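Product Data Specialist, Outdoor Furniture
Wuvel Home & Patio – Merchandising Operations
Full time, on site
Posted May 25, 2018

Wuvel sells outdoor seating, dining sets and shade products through its own showrooms and through partner retailers. The product data group maintains the item records behind every listing: dimensions, materials, weight limits, carton data, care instructions and assembly documents. We are hiring one specialist to take over the records for three collections, Teta (deep seating), Adine (dining) and Moya (umbrellas and bases).

The position reports to Lahcen Shawky, Product Data Manager. The group currently has 5 members and supports 11 showrooms.

Duties

Create and maintain item records for assigned collections, from first sample to discontinuation.

Measure incoming samples and compare the results with the supplier sheet. Seat height, seat depth, arm height and overall dimensions are recorded with cushions in place and again without them.

Record frame material, finish, fabric content and cushion fill as stated in supplier documents, and request missing documents before an item is released for sale.

Build each sample from its printed instructions and log hardware shortages, mislabeled parts and unclear steps. Corrections go back to the supplier on the standard form.

Write short product copy from the completed record. Copy is reviewed by a second member of the group before it is published.

Answer questions from showroom staff and partner retailers on replacement cushions, touch-up paint and spare hardware.

Prepare the spring line load. Work on it begins in September and takes up most of the schedule until the catalog file closes.

Working conditions

The job is split between a desk and the sample floor. Samples arrive in cartons weighing up to 47 pounds, and anything heavier is moved by two people or on a cart. The sample floor is heated in winter but has no air conditioning. Closed-toe shoes are required there. Hand tools are supplied and stay in the building.
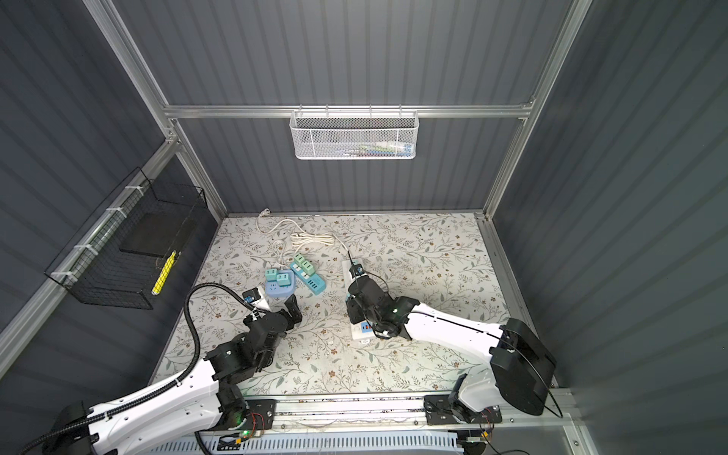 Baskets hung from the aluminum rails.

Normal hours are Monday through Friday, 8:00 a.m. to 4:30 p.m., with a half-hour lunch. Overtime is limited to the weeks before the catalog file closes and is paid at the standard overtime rate. Travel is light – 4 trips a year, mostly day visits to showrooms after a floor reset.

Required qualifications

High school diploma or equivalent.

Two years of work with product records, inventory data, purchasing or a similar function. Experience in furniture is not required.

Good command of spreadsheets, including lookups, filters and import and export of delimited files.

Ability to read an exploded assembly drawing and to use a tape measure accurately to the nearest eighth of an inch.

Clear written English. Applicants should be able to tell a customer how to clean an outdoor cushion in a few plain sentences.

Ability to lift 47 pounds and to stand for up to three hours at a time.

Preferred qualifications

Familiarity with outdoor furniture materials, such as powder-coated metals, resin wicker, teak, and solution-dyed acrylic and olefin fabrics.

Experience with a product information management system. Training on ours is given during the first month.

Basic photo editing – cropping, resizing and file naming to a set convention.

Pay and benefits

Pay is hourly and depends on experience. The range is given at the first phone call. Medical and dental coverage start on the first day of the month after hire. Paid vacation accrues from the start date. Employees receive a discount on current stock and a larger one on floor samples, when these are released for sale.

How to apply

Send a resume and a one-page writing sample to the attention of Lahcen Shawky, Merchandising Operations. The writing sample should be a product description of any piece of furniture you own, with its measurements. State how each measurement was taken. Please put "Product Data Specialist" in the subject line and include the hours when you can be reached by phone.

Selected applicants will have a short phone call followed by one visit on site. The visit includes a timed exercise: measuring a lounge chair, filling in a blank item record and marking the errors in a supplier sheet. No preparation is needed.

Applications are accepted until the position is filled. Wuvel is an equal opportunity employer.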